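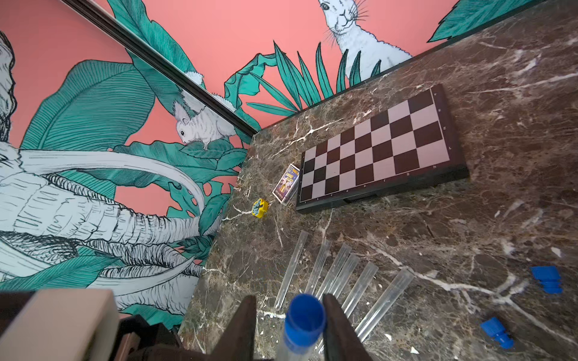 November, notebook 6, tubes and the corner counter

10.40. Started on the tubes again. Ye-seo wants the small parts for the games repair shelf (pins, hinge screws, felt dots, the odd spare pawn head) kept in clear screw-cap tubes instead of the tobacco tins, and I said I would give it a fair trial before grumbling. I am giving it a fair trial. I am also grumbling, in pencil, where she can read it.

The case for tubes as put to me: you can see what's inside, they don't rattle open in a bag, and they came cheap from Ukham. The third I accept without argument. The first is only true if the thing inside is bigger than a grain of rice and a different colour from its neighbours. Brass pins and brass screws of the same length look exactly alike through plastic, and I had to tip out a tube from the Ham lot to be sure which I had. With a tin I'd have had to open it too, so call that a draw.

Cap test. I did 27 tubes, blue caps, each one screwed down finger tight, turned upside down over a tray and given a shake. Pins in some, felt dots in the others. Losses: none from the pins. Two of the felt ones let go of a dot at the thread, but I think the dot was already caught there when I put the cap on, so I don't count that against the cap. Did those two again with the thread wiped and they held. I'd like to see the same test after a month of people opening and shutting them with glue on their fingers. A new cap proves very little.

Storage. Open tubes laid flat on the counter do not stay where you put them. Stone top, round tube, what did we expect. The Trarlow leaflet says "lies neatly on any surface" and I would like to meet the surface. Laid at a slant, more or less alongside each other, they settle down for a bit, then someone leans on the counter. Standing them up wants a rack and we haven't got one. Eun-ji says drill a board. Fine, but then it's a board with holes plus tubes plus caps to do the work of a tin.

Also the caps. Once they're off they wander. A tin lid is at least big enough to find.

11.30. Stopped for tea. The corner counter is not my favourite place to work and I'll say why once and then leave it. The top is dark brown marble with white and grey veins running all over it, and if you drop a clear tube or a pale pin on the veins your eye slides straight past. The pink wall with the teal leaves and white animals is very cheerful and does nothing for finding pins either. Ye-seo says the colour lifts the room. It may. I'd take a plain white tray over it, and have asked for one.

Chessboard, the folding one with the glossy black surround. It needs looking at before it goes back to the club. The complaint on the ticket is "doesn't sit flat". I put it down at the corner end, went over it with a straight edge and couldn't get a card under it anywhere with the board open. Eun-ji pushed on one corner and said it rocked. I pushed on the same corner and it didn't. We agreed to differ. My suspicion is that the table at the club is the thing that doesn't sit flat, and that we are about to mend a good board. Squares are burgundy and a pinky grey, letters and numbers printed along the border, all still readable. I'd leave it alone. If they insist, thin felt under one side and see whether they report a miracle.

The pieces are not with it. The ticket doesn't mention pieces, so I'm not looking for them, but I've written it down so we don't get the blame.

Small card box, purple and yellow on the front, bold title. It's about the size of a pack of cards. It came over with the board. Not on the ticket. I've left it by the board and not opened it. Eun-ji thinks it's a travel game that got swept up with the rest. Somebody ring them.

Yellow toy clock with the blue face. Same story, no ticket. Ye-seo would like it to be a job because she likes it. Until someone pays for it, it's an ornament.

14.15. Weights, since I was asked for them. Tin with 72 pins: 41 grams. The same pins shared between tubes, caps on, came out heavier, over half as much again. Scale is the Starnberg one, which I don't trust below a gram, but the difference is much bigger than a gram. So tubes are not lighter, whatever was said at the bench. I don't think weight matters much for a shelf, but it was offered as a reason and it's wrong.

Labels. Pencil on paper tape stuck for the afternoon on most of them and had begun to lift on the long thin ones, where the curve is tighter. Tried the label down the length in place of round the tube. Better. Will check in the morning and not believe it until then.

Where this leaves things, for Ye-seo: I'd use tubes for felt dots and for anything that goes out in a bag. Pins and screws stay in tins until somebody shows me a rack that doesn't tip. I'm willing to be wrong about the rack. Please don't order more from Ukham before the labels have had a week.

To do
Wipe threads on all caps before filling
Ring the club re card box, clock, pieces
White tray
Eun-ji to drill her board if she's so keen (holes for two widths, they aren't all the same)
Try the chessboard on the wonky table in the back, both ways round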